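The Box Stackers of Urholm

Robot learning has a hunger problem. The arms are cheap enough and the models are big enough, the pitch goes, and all that's missing is examples. Dovia, a young company with plenty of confidence, says it can make those examples on a computer, by the thousand, with no factory floor involved.

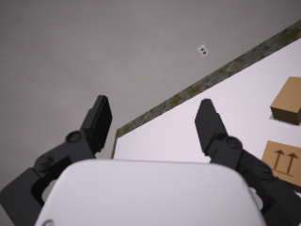 URHOLM, October – The morning's job is cardboard. A simulated arm with a two-fingered gripper has a white tabletop to work over and boxes to move, and each attempt is saved as one more lesson for a system called Yeoh. Dovia collects 1200 of them a day. It throws out 55 on a typical shift, mostly for dropped boxes or arms that wander off.

I asked who decides what counts as a good one. Two people do, and they watch at double speed.

The table is busier than I expected, with rolls, rings and blocks sharing space with the boxes. Clutter is supposed to toughen the system up. Maybe. But the clutter was picked by the same team that grades the results, and a rendered box won't sag in a damp warehouse unless someone writes the damp in.

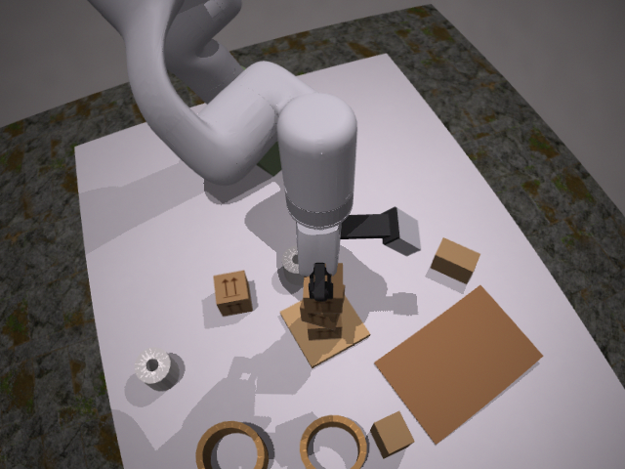

What Sorkness wants to know

Sorkness, a parcel firm, is the first customer in line. It has asked for a trial on real shelves before it pays, and I think it's right to. Stacking three boxes on a screen is a fair start. Dovia wouldn't show me a single run on hardware – "next quarter," I was told, twice.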